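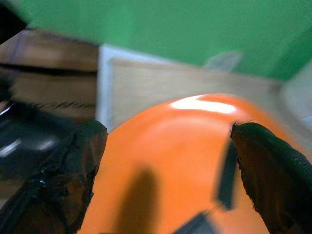 Page last changed: October, 16:40, by Ro-un Geum

Notebook, Siren control stack. Bimanual tableware tasks.

Picking up from Peninah's entry on the stale grasp pose. Her reading was that the wrist detector loses the plate and the planner keeps using the last good estimate. The logs agree. At close range the orange surface fills most of the lower image, the rim is not resolvable, and the glare line gets fitted as an edge. The mask stays confident, so nothing upstream raises a flag.

Changes made before lunch:

Wrist mask is now ignored for pose once its area passes the threshold. It is still used for slip.
Head camera pose is held and propagated through forward kinematics from that moment on.
Pose age is published on its own topic. Planner aborts the approach if age goes above 140 ms.
Saturated pixels are dropped before the ellipse fit. Young-sook had this in the Tiven branch already, cherry-picked without conflicts.

The 140 is not principled. I started at 40 and the approach aborted constantly, because the head detector alone takes longer than that when the planner is also on the GPU. Needs a proper latency budget.

Second item, strip on plate. The planner treats the plate as a rigid support with a flat top and puts the contact plane at the center height. Near the rim that is wrong by the full rim height, so the gripper controller sees contact early and switches to force mode while the position target is still below the surface. The result is a steady push on the rim.

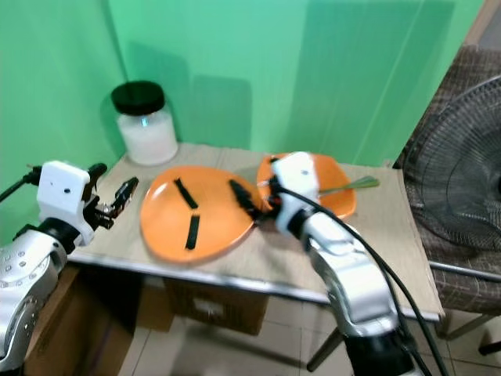

Right gripper with a strip at the rim of the round plate, left arm at hover.

Gil-soo suggested a height map from the head depth instead of the plane. Tried it. Depth on the glossy plate is full of holes and the clear jar is worse, so I went with a parametric profile: flat disc, then a linear ramp out to the rim radius. Two parameters per dish, stored in the object file. The deeper, squarer dish does not fit this and is excluded from placement targets for now. It remains a collision object, with the green utensil lumped into the same hull.

Force mode entry now requires contact on both the wrist estimate and the finger current, over a window of samples at 1000 Hz. The single-source trigger is still in the code behind a flag. Do not turn it on with the new profile.

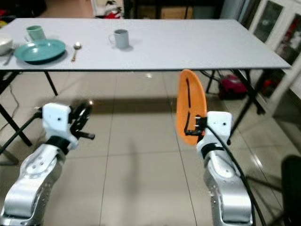 For a plate held on edge, the attached collision geometry was the remaining problem. The planner attached the plate to the gripper as a flat cylinder in its table orientation and never updated the transform after the wrist rotated, so the other arm was being checked against a plate that was somewhere else. Self-collision passed on paths it should have rejected. Fixed by attaching at grasp time in the gripper link and deleting the world copy in the same scene update. Doing those as two updates left a gap where both existed and the start state was reported in collision.

Replayed the 199 saved scenes from the Yang set offline with the new attach code. No start-state errors. Planning time went up slightly, and the slow cases all have a mug or cup close to the goal. Rosalía thinks the padding is applied twice on convex hulls. Not checked.

Open:
Latency budget, see above.
Profile for square dishes.
Padding on hulls.
Pose age topic is missing from the recorder config, so today's bags don't have it. Peninah is adding it.
Merge to main after Gil-soo has looked at the attach change. The Trovham rig still runs the old message definition and will need a rebuild first.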